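Ticket 622: Hot water cutting out, ground floor flat
Property: Plerville, Solness block
Opened: Dec 11, 2021
Status: Closed
Category: Plumbing / gas hot water

Reported fault
Tenant reports the shower goes cold after a few minutes. Kitchen tap also runs cold at the same time. Comes back if all taps are shut and left for a while. Started after the water was off in the street for mains work. Unit is a Ghorbani continuous flow heater on the outside wall, fitted in May. No smell of gas. Cooktop works normally.

Log entry 1
Asked tenant to check the controller in the bathroom for a code when the water next goes cold. Code 10 came up. The installer sheet for this unit lists that as low flow. Asked tenant to turn the heater off at the power point, wait, and turn it back on. Code cleared, then came back during the next shower.

Log entry 2
Attended site. Heater cover off, no leaks, no scorching, flue clear. Cold side isolation valve was fully open. Flow at the kitchen tap was fine on cold and weak on hot. Shower the same. Carpet checked in the living room on the bathroom side, as the hot line runs under the floor there and a leak could also drop the flow. 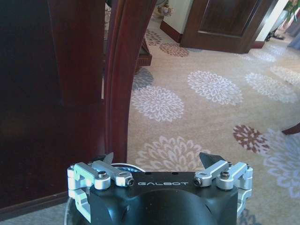
Living room carpet, ticket 622.

No soft spots underfoot and no musty smell. Water meter watched with all taps shut and the dial did not move. Leak ruled out. Will come back with parts for the inlet filter.

Log entry 3
Water off at the meter. Pulled the inlet filter. It was packed with grit and flakes of rust, most likely stirred up by the mains work. Rinsed it, checked the mesh for tears, refitted with a new O-ring. Flushed the cold line into a bucket before reconnecting. Water ran brown for a bit, then clear.

Ran the shower on hot for 10 minutes. No code. Ran the shower and kitchen tap together. Code 10 came back.

Log entry 4
Tenant asked whether the water is all right to drink. Advised running the cold kitchen tap until clear and ringing the water supplier if the colour comes back. Tenant is on bottled water until this is sorted.
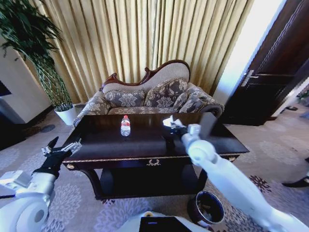 Photo: Cleltatetti Property Maintenance

Tenant also asked about the bill. No charge to tenant for this fault.

Log entry 5
Attended with a replacement tempering valve. Old valve was removed and both strainers had the same grit in them as the inlet filter. Hot side was nearly blocked. Did not try to clean it, as the piston was sticking. New valve fitted and set with a thermometer at the bathroom basin. Shower head and tap aerators taken off, rinsed and put back.

Ran shower and kitchen tap together. Flow good at both, temperature steady, no code on the controller.

Resolution
Debris from mains work in heater inlet filter and tempering valve. Filter cleaned, valve replaced. Part no. 760 used, one off, plus one O-ring from van stock.

Follow-up
Tenant confirmed by phone that hot water is holding and cold is running clear. Flat 4 is on the same supply line and has the same heater. Raise a separate job to check the filter there.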